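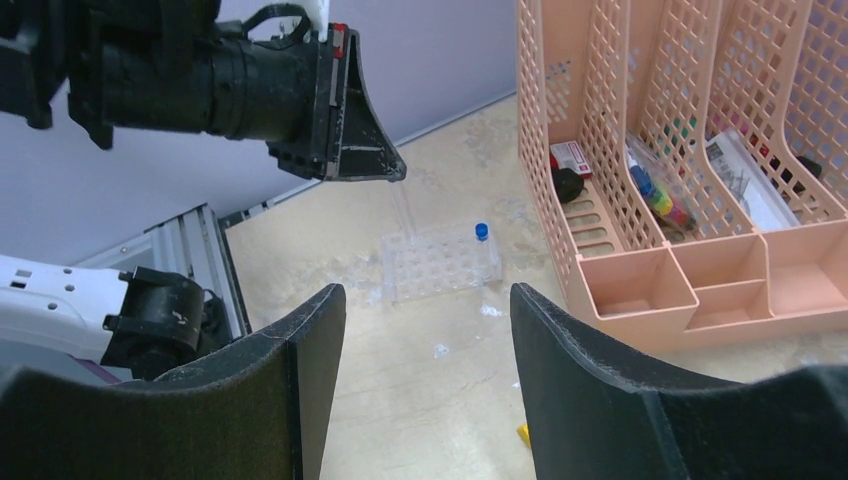 The Jarari assembly has passed the duty-to-report bill at last, and I've been promising so many of you a proper explanation that I'm going to sit here with my tea and do it in one long thread, so bear with me! In short, if you help run a youth group, a Sunday class, a choir or a temple school and a child tells you they are being harmed, you will have to report it to the authorities. Until now the law only asked you to tell your own leadership and left the rest to them. If you look at those two black gripper fingers at the top, with the wide gap between them and nothing held, you have a fair idea of how I used to picture the old rules.

A bit about why I care. I taught the juniors at a chapel in Eltumport for years, and I loved it (the glitter is still in the carpet, I'm told). We had a safeguarding folder, we all signed it, and I couldn't have told you who outside the building I was supposed to ring. I don't think we were bad people. I do think we were badly advised, and a child could have come to harm while we were working out whose job it was to pick up the phone.

The consultation drew 133 written replies and I've read nearly all of them, mostly on the bus. Ngozi Effiong's is the one I'd hand to anyone who is still unsure. She writes as someone who told a grown-up at her church when she was a girl and then waited for something to happen, and she manages to be kind about the grown-up, which I'm not certain I could be. 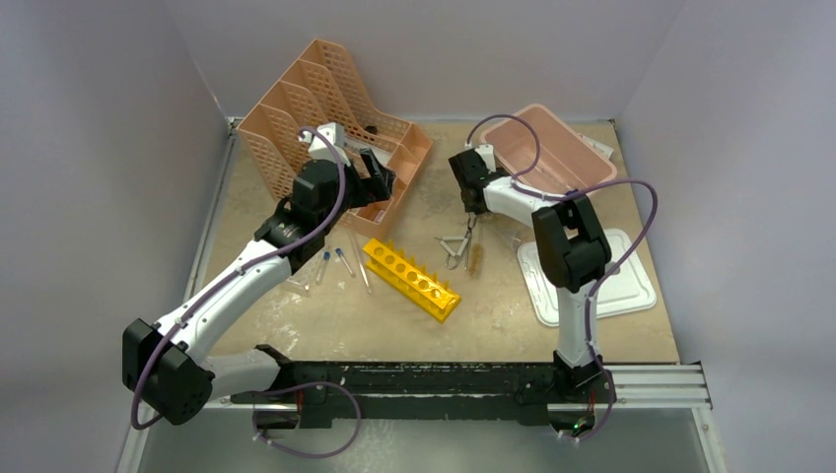 Who has to report under the new law?

Any adult with a regular role looking after or teaching children in a faith setting, paid or unpaid. A visitor who comes to give one talk isn't covered, though the person who invited them is.

The part people keep messaging me about is confession, so let me try to be fair to both sides. Samran Rattanakul argued in May that there should be no exemption whatever, on the grounds that a child's safety can't depend on which room they were standing in when they spoke. Others, and some of them are dear friends of mine, feel that a seal with holes in it is no seal, and that people will simply stop coming.

What was agreed is a compromise and it has pleased hardly anyone. Something said by an adult in formal confession stays private. Something a child says about being harmed has to be passed on, wherever they say it and whoever they say it to. I'd have gone further, I'll admit, but I would much sooner have this than another year of speeches.
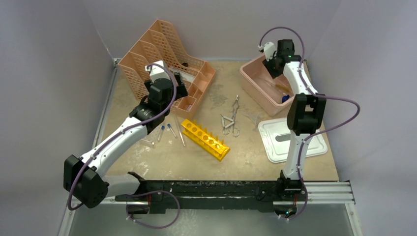

And then there's the time limit, which was tucked into the back of the same bill and has hardly been talked about. People who were harmed as children will have 3 more years to bring a civil claim against an organisation than they had before. Wanpen Chaimongkol spoke beautifully on this, and made the point that many people don't find the words until they have children of their own. Claims that had already run out are not brought back, I'm sorry to say, and I know that will be hard reading for a few of you.

If you run a small group and you're feeling panicky, please don't. The Kaewmanee advice line will talk you through what to put in your policy, and Nipon Nakpan has offered to hold 2 evening sessions at the Drerkard hall for anybody who would like to go over it face to face. Bring your folder, however dusty it is! I'll be at the first one, near the biscuits I should think. 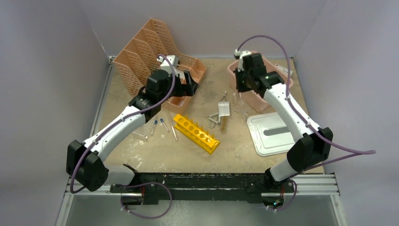 Two arms over the table, the left gripper above the peach-coloured rack.

Oh, and one last thing I meant to say further up. The bill still needs to be signed, so the old rules apply until it is, but you are perfectly free to report a worry to the authorities today. You always were. I'll add the link to the full text underneath once I've found where they've moved it to.

Coralie Grimshaw, July 3, 2022

Home Explore Threads Saved Sign in

Search posts and people Go

Contact | © Coralie Grimshaw | Back to top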